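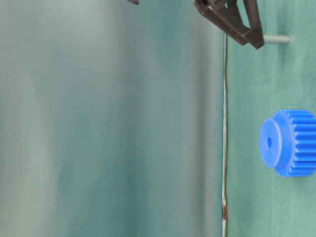
Chun-yin Ho wrote to me that parallel grippers are all the same once you change the fingers, and that I should spend my money on the camera. I kept his message in mind for the three weeks I had the Mokier gripper on my arm, and I agree with half of it.

My test is always the same job: take a plastic gear with a hole in the hub and put it on a short peg. The blue gear is glossy and the peg is thin, so a gripper with play in the fingers shows it very fast. I did 200 tries with the Mokier and 200 with my old Kodimeo, same arm, same controller, same fixed camera beside the table.

The Mokier fingers are wide and heavy. This is good for holding the gear, which did not turn in the grip even when the hub touched the peg a little off center. It is less good near the table. When the peg is close, the wide finger needs space, and I had to change my approach path two times before it stopped touching. The Kodimeo is slimmer and goes in without trouble, but it lets the gear tilt.

Result: the Kodimeo placed the gear 102 times. The Mokier did it over 150 times, and most of the failures came in the first day, before I corrected the path.

About the camera, Chun-yin has a point. From the side, a dark finger hides the peg in the last moment, and I lost the position often. I moved the Lindgren camera lower and it helped. A second view would help more - I will try this in November, when I have the budget.

Things I did not like: the manual is poor, the cable comes out on the wrong side for my wrist, and the opening speed cannot be changed while the arm is moving. The supplier, Tirkska, answered my question about the speed after 2 days, politely, and the answer was no.

I will keep the Mokier for gears and anything round. For small parts standing near each other I will put the Kodimeo back.

Enikő Szalai, 4/6/26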